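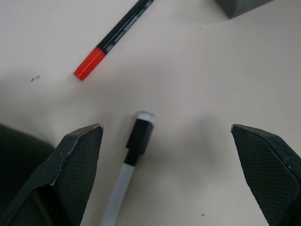 Wrist view, fingers open, white marker between them

Search topics, posts, users
6 min read

Marker axis flips 180 degrees on final approach (Kerby + Fotport)

**slotted_nut**
Two-arm tabletop setup, parallel grippers, one camera at each wrist and one overhead at head height. The job is to pick up markers and put them in a cup. Planning is in Kerby, camera drivers and time stamps come from Fotport, grasp candidates come from Ragnarsson.

My problem is the last part of the approach. From the head view I get a marker axis that is good enough to start moving. When the fingers are close I hand over to the wrist view, and the estimated direction of the marker sometimes swaps end for end. Ragnarsson then offers a grasp with the wrist turned half a revolution, Kerby accepts it as a valid goal, and the arm stops to replan a big joint move right above the table.

It happens more with the white marker than with the one that has the red cap. I logged 50 approaches to the white one and 17 of them had at least one flip. On the red cap I haven't seen it yet.

What I have tried:
- lower handover height (worse)
- higher detection threshold (fewer detections, same flips)
- median filter on the angle (adds lag, and the flip still gets through if it lasts long enough)

Config is stock apart from the handover height. Has anyone had this?

**ohmcat**
Look at your image at the head of the thread. The white barrel runs out of the bottom of the picture. You only have the cap end and part of the body, so whatever is fitting the axis is working on a cut-off shape. If it is a plain principal axis fit on the mask, it has no idea which end is which to begin with. The sign is arbitrary and you get whichever one the solver returns.

The red one works because your color cue is strong. On the white one the barrel is pale on a pale table, and I would bet half of your masks are only the cap.

**slotted_nut**
It is a principal axis fit, yes. I resolve the sign by comparing width at both ends, on the theory that the cap is wider than the barrel. When the barrel leaves the image I suppose the comparison means nothing.

**pl_gantry**
Width comparison is fine if you skip it when the mask touches the border. Keep the last sign you trusted and carry it forward through the arm's own kinematics. You know how the wrist moved between two images. Rotate the old axis into the new camera pose and pick the sign that agrees. Ten lines of code.

Also turn down your exposure time. There is motion blur on the top of that marker, and the doubled outline makes the cap look wider or narrower depending on which way things are moving.

**ohmcat**
Carrying it forward only works if the marker stays put. If a finger nudges it, it rolls or spins and you are now confidently wrong. I would do the opposite and never let the wrist camera decide direction. Take direction from the head view once, before the arm covers the marker, and use the wrist only for the sideways offset.

**slotted_nut**
Head view for comparison, taken from the same session:
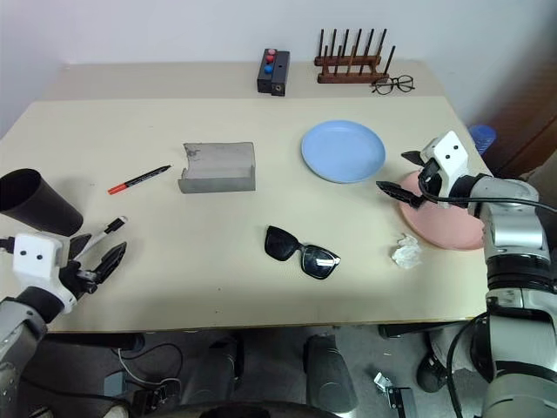 The trouble with using head direction only is calibration. My head camera extrinsics are good in the middle of the table and poor toward the left and right edges, and the edges are where the arms do most of their work. I can recalibrate, but I'd like a method that doesn't fall over when the calibration drifts a little. I do like the idea of taking only the sign from it. The sign doesn't need a good angle.

**ohmcat**
Right, that is what I meant. One bit of information. Even a bad calibration gives you one bit.

**pl_gantry**
I still disagree about throwing away the wrist for this. The cap on the white marker is black against a cream table. That is the best contrast you have on that object and the wrist camera sees it large. Train or tune for the cap alone, find where it joins the barrel, and the direction follows. No width comparison needed.

On the head view you have a lot of dark things out. Two pairs of glasses, the black cup on its side, the box with the buttons, black fingers. A dark blob detector is going to have a long day there. From the wrist you have far fewer candidates.

**slotted_nut**
Fingers are dark too, and always in the wrist image.

**pl_gantry**
Mask them. The camera rides with the gripper, so for a given opening width they sit in the same pixels every time. Store a finger mask per opening width and subtract it. Fotport can apply a static mask before publishing, and if you need it to follow the width you can do it in your own node.

**feedrate_low**
Coming at this from the planning side. Whatever you do about perception, Kerby should not be accepting a half-turn goal change when the fingers are already near the table. A marker is close to symmetric for a parallel gripper. Closing on it with the wrist at angle A or angle A plus 180 gives you the same contact. So give Kerby both goals as equivalent and it will choose the near one, which means the flip costs nothing at grasp time.

The goal type is goal_set. Put both poses in it. Set max_joint_travel on the final segment so that a big replan fails early and you get a clean retry from above.

**ohmcat**
Agree for grasping. But the direction matters for placing, if they want caps up in the cup.

**feedrate_low**
Then decide it after the grasp. Lift, hold still, look from the head camera, work out which end is the cap, then plan the place. You have all the time you want there and the marker is clear of the tabletop.

**slotted_nut**
That splits it up nicely. I was solving direction at the one moment when I didn't need it. I'll set up the goal set and move the cap check to after the lift.

I do want caps up. The cup is narrow and I've had trouble with the insertion as well, so here is the other half of the job from the other wrist, with the cup upright.

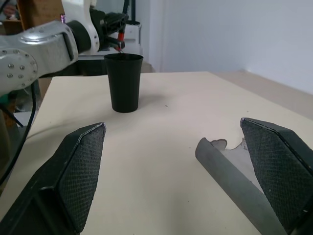
Photo: slotted_nut, wrist camera, exported from Detitz

Here the idle arm is used as a second viewpoint while the other one works over the cup. It gives a side look at the rim that the head camera can't. For now I only record it and look at it by hand in Detitz. I'd like to use it to close the loop on height.

**pl_gantry**
That view has what you need. The rim is wider than the base, so fit the top ellipse and ignore the body. The shadow to the right of the cup will pull a naive mask sideways, so use edges and leave brightness out of it.

Check your time stamps before you trust any of it. Two moving cameras and two arms means that any offset between image time and joint time turns into a position error.

**slotted_nut**
Fotport stamps on arrival at the host. Is that the cause of the lag I see?

**pl_gantry**
Part of it. Switch to stamp_source: sensor if your cameras support it. Then record a slow sweep over something fixed and compare in Detitz. If the object appears to slide with the arm, you still have an offset.

**feedrate_low**
Sweep both directions. One direction alone can look like a calibration error and you'll spend an evening recalibrating something that was fine.

**ohmcat**
Also, Detitz drops images in preview if the log is long. Export before you judge the timing. I think the preview buffer is 3000 messages and it quietly skips past that.

**slotted_nut**
That explains some gaps I had blamed on the USB hub.

Update, same setup, later in July. Changes made:
- both grasp poses in the goal set
- max_joint_travel set on the final segment
- sensor time stamps in Fotport
- shorter exposure on both wrist cameras
- cap direction decided after the lift, from the head view

I ran 99 approaches on the white marker and got no half-turn replans. The perception still flips now and then in the log, it just no longer has any effect on the motion. Cap direction after the lift is still wrong on occasion, mostly when the gripper has hold of the marker near the cap and the fingers cover the joint between cap and barrel.

**ohmcat**
If the fingers cover it, turn the wrist a bit and look again. Cheaper than a better detector.

**pl_gantry**
Or bias the grasp toward the barrel. Ragnarsson lets you weight candidates along the long axis. You do need to know which end is the barrel, so we are back to my cap detector.

**slotted_nut**
I'll try the wrist turn first and the weights after that. Rim fitting gets its own thread once I have logs worth posting. Leaving this one open in case the flips come back with the red cap.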